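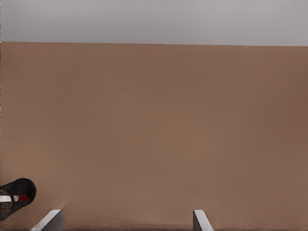 Simulated wrist view, fingers open, with a dark mesh-textured object at the lower left.

Witum Two-Arm Bench: Frequently Asked Questions

This page collects the questions which we receive most often about the Witum bench, our simulated table for comparing grippers, wrist cameras and controllers. It is maintained by Hatsue Sakai and Marthinus Matlala. The last larger change was in May, when the marker task was added.

What can I compare with the bench?

You can exchange four things independently: the gripper, the fingertips, the wrist camera and the controller. The arms and the table stay the same. We advise you to change only one thing per comparison. We have received several reports where a new gripper and a new camera were tried together, and afterwards it was not possible to say which of them had caused the better result.

Which grippers are included?

At the moment there are two parallel grippers with two fingers each. The Gravby has the longer stroke and the Pramance has the shorter body. Both can be used on either arm, and it is allowed to mix them. If you mix them, please write in your report which one is on the left arm. Left and right are always meant from the side of the robot. When you look at the table from the front, the robot's right arm is therefore on your left.

What is the marker task?

There is a mesh pen holder on the table, one marker with a red cap and one with a blue cap. In the standard direction each arm must bring one marker into the holder. In the reverse direction it takes the marker out again and holds it upright. The reverse direction is more difficult for most controllers, and we recommend to begin with the standard one.

Why does the wrist camera see so much empty table?

The default camera looks along the fingers with a wide view, so that the policy can find the holder also when the arm is far from it. If you prefer a closer view, set the field of view to 50 degrees. Please consider that the holder will then leave the picture more often, and a controller which has no memory may begin to search for it. Kazuhiro Takeda tested both values with the Gravby and decided to keep the wide one as default.
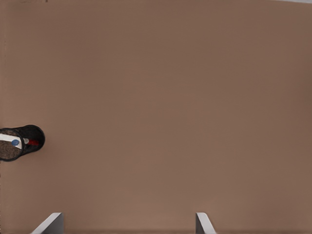
Wrist view over the table. The pen holder is at the left edge and the open fingers are at the bottom.

The holder is only partly visible from the wrist. Is this a fault?

No. It is a normal situation in this task, and we leave such moments in the recordings. A partly visible holder is a good test for a camera position. A method which only works with the complete rim in view will have difficulties on a real table too.

If it happens during the whole approach, however, please check the camera offset. A sign error in the sideways offset is the most frequent mistake. The arm then comes to the holder from the wrong side and the fingers push against the rim.

Can I switch off the wrist cameras and use only the overview?

Yes. The overview camera shows both arms and the complete working area. It is sufficient for the rough approach. For the last part of the movement we have not had good experiences with it, because a marker is thin and the gripper easily hides the tip. Maximiliano Mateos uses the overview until the gripper is above the holder and changes then to the wrist view. His configuration file is in the download folder, under the name "switch_view".

Should the fingertips be flat or grooved?

For the markers, we suggest to try the flat ones first. Grooved fingertips centre the barrel nicely, but they also hide a small error of the grasp, and you will notice it only at the moment of release. With flat fingertips a marker which is held at an angle stays at an angle, and you can correct the movement earlier. In our simulation the contact in the groove is also slower to compute.

How hard should the gripper close?

The force setting goes from 1 to 10. We use 3 for the markers with both grippers. A higher value does not hold the marker better here, but it makes the simulated contact nervous, and you can see a trembling at the fingertips. If you see this trembling with 3 also, reduce the time step before you reduce the force.

Which controller should I begin with?

Take the Wada controller in position mode. It is not the fastest, but its behaviour is easy to understand and the log is readable. Impedance mode is useful for the moment when the marker touches the rim of the holder. It needs more tuning, and the values for one gripper cannot be copied to the other, as the masses are different. 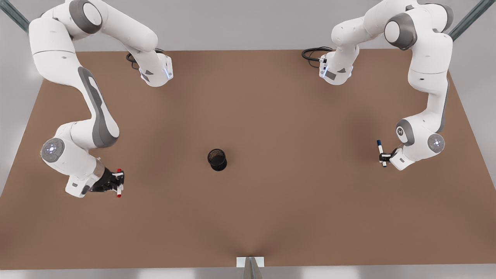
Do both arms have to move at the same time?

This is not necessary. You can let one arm wait in its pose until the other has released its marker. The sequential mode is slower and avoids all conflicts above the holder. In parallel mode, you must define which arm has priority when both want to enter the same space. Without this setting the arms stop and the run is counted as failed.

How many runs are needed for a fair comparison?

Our own reference set has 1,696 runs. You do not need so many to see a clear difference between two grippers. Please use the same list of start positions for both sides of the comparison, and please also send us the failed runs.

May I use my own gripper model?

Yes, if it has two fingers and a closed collision mesh. Models with open meshes will load without a warning, but the marker can pass through the finger. We know this problem and Junpei Chiba is working on a check for it.

Where can I ask something which is not answered on this page?

Please write in the forum section "Bench and grippers". Questions are read every Thursday. Attach the configuration file and the log of one run, and tell us which gripper, camera and controller you have used.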